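When a small lender waits for its money: a bondholder on sovereign debt talks
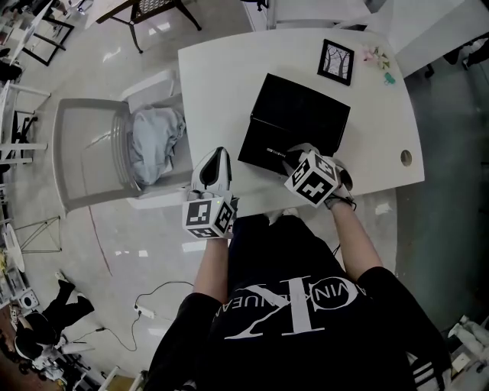
Why do debt restructurings take so long?

Mostly the time goes on working out who is owed what, and on whether each group of lenders believes the others are taking the same loss.

That was the answer given by the head of sovereign credit at Jikel, a mid-sized fund that holds the bonds of several lower-income countries. She has sat on the creditor side of restructuring talks for 16 years and agreed to speak on condition that she was not named, as two of the cases she works on are still open.

She said the first few months of any case are spent on paperwork. A finance ministry may have borrowed from other governments, from banks, from bondholders and from suppliers, and the records are often held in different offices. In one recent case her team was sent a list of some 200 loans, several of which appeared more than once under different names.

"You can't agree a cut until you agree the total," she said. "People outside think we are arguing over percentages. For most of the first year we are arguing over a spreadsheet."

The next delay comes from the order in which lenders are asked to move. Governments usually settle their terms first, and private creditors are then expected to offer something comparable. She said the word is used in every meeting and defined in hardly any of them. A government may be content to be repaid over a much longer period at a low rate, while a fund would sooner accept a smaller sum and be paid earlier.

"Those two things can be worth the same on paper, depending on the discount rate you choose," she said. "So then you have a row about the discount rate."

Jikel was one of the funds that pressed for a shared timetable, under which a country and its lenders would aim to reach terms within 12 months of the first request. She supports the idea but doubts that a deadline would work without a penalty attached. Drumex, a bank that often sits across from her in talks, has argued that interest should stop building up once the deadline passes. She would accept that if the country had handed over its figures on time.

Asked about clauses that suspend payments after a hurricane or a flood, she was more positive. Jikel has bought 2 bonds containing them and she would buy more. The price was slightly lower than for ordinary bonds of the same length, and she called the difference "small enough to live with".

She was less keen on swapping debt for spending on conservation. The deals she has looked at carried high legal fees, and the amounts of debt retired were modest.

On the countries themselves, she said the usual mistake is to ask for help too late. Ministers fear losing access to the markets, so they use up their reserves to meet one more payment. By the time talks open there is less left for everyone, including the people who need medicine and fuel to be imported.

"If they came to us a year earlier, the cut would be smaller," she said. "I have told them that. They have elections to think of."

Her next round of talks begins in October.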